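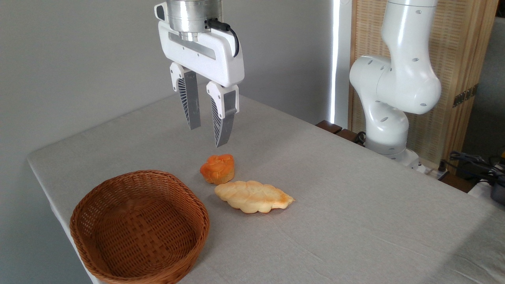

Bread basket on a tablecloth: line it or not, and how far ahead can I set it out?

Posted by Graça Peixoto in Table & Serving

I'm putting out bread for a lunch on Wednesday and would like to settle a few things before then. I have a shallow oval wicker basket, reddish brown, with a thick rolled rim. The bread is a mix of small round buns with a bumpy top and longer braided rolls. The tablecloth is light gray and I'd like to keep crumbs off it as much as I can.

My first thought was to put the bread straight into the basket with nothing under it. My sister says you always line it. The weave is tight, but I assume crumbs will still get into it, and I have never washed this basket because I don't know if it can be washed.

The other thing is timing. People sit down at half past twelve and I would like to have the bread on the table by ten so I'm not doing it at the last minute. Is that too early? The braided rolls are the ones I worry about. Last time the thin ends were hard by the time anyone ate them, and the thick part was fine.

Also, do the two kinds go in together or is it better to keep them apart? The basket has low sides and the braided ones tend to slide off if I pile them up.

The basket is from Sequeira, if that matters. There was no care tag on it.

ellen_in_back

Line it. A plain cotton napkin is enough, laid in on the diagonal so the corners come up over the rim. If you use one a bit too big for the basket you can fold the corners over the bread and that takes care of part of your timing problem as well. Don't use paper napkins. They stick to anything with a glaze and they slide around on wicker.

Ten o'clock is too early for uncovered bread, especially braids. The ends are thin and they dry out first. What I do is set the empty basket on the table in the morning with the napkin in it, so the place is saved and I can see how everything fits. The bread stays in a closed bag or a lidded box in the kitchen until fifteen minutes before people sit down. Moving it over takes a minute or so.

If you really need it out at ten, cover it with a second cloth and tuck the edges under. Not plastic wrap, the crust goes soft. I wouldn't use a damp cloth either. It makes the tops tacky.

For arranging: braided rolls go in first, lengthwise, same direction as the long side of the oval. Then the round buns in the spaces and on top. The buns have a flat bottom and they sit still. With low sides I wouldn't go higher than two layers. Keep the rest in the kitchen and refill.

They can share a basket unless one kind is sweet and the other has garlic or onion on it. Then use a second basket or a plate.

Wumetik

we just put ours in the basket and shake it out over the sink after. never had a problem. crumbs on the tablecloth are going to happen anyway, people tear the bread over the table, the basket isn't what does it

ronb_678

On cleaning, which didn't get covered. I have several of these and have ruined one, so:

Turn it upside down outside and tap the bottom. Then go over the inside with a dry brush, following the weave. An old soft toothbrush works, or a pastry brush you don't use for food anymore. Do the rim too, crumbs collect where it's rolled.

If something sticky got on it, wipe with a cloth that's been wrung out well, a drop of dish soap if needed, then wipe again with plain water. Let it dry right side up in an airy spot, away from the heater. Mine got soaked in the sink and came out of shape. It never sat level after that. Also check that the color doesn't come off on the cloth the first time you do this. On some stained baskets it does, and that would be another reason for a liner on a light tablecloth.

Don't put it away in a plastic bag. I keep mine on top of the cupboard with a dish towel over them.

For ends that have already gone hard, a few minutes in a low oven helps, but you need to eat them soon after because they get harder than before once they cool.

Graça Peixoto

Thank you. I have a white napkin that should be large enough, so I'll line it and leave the bread in the kitchen until a quarter past twelve. I'll try the wrung-out cloth on the underside first to see about the color. Neither kind has garlic, so they're going in together.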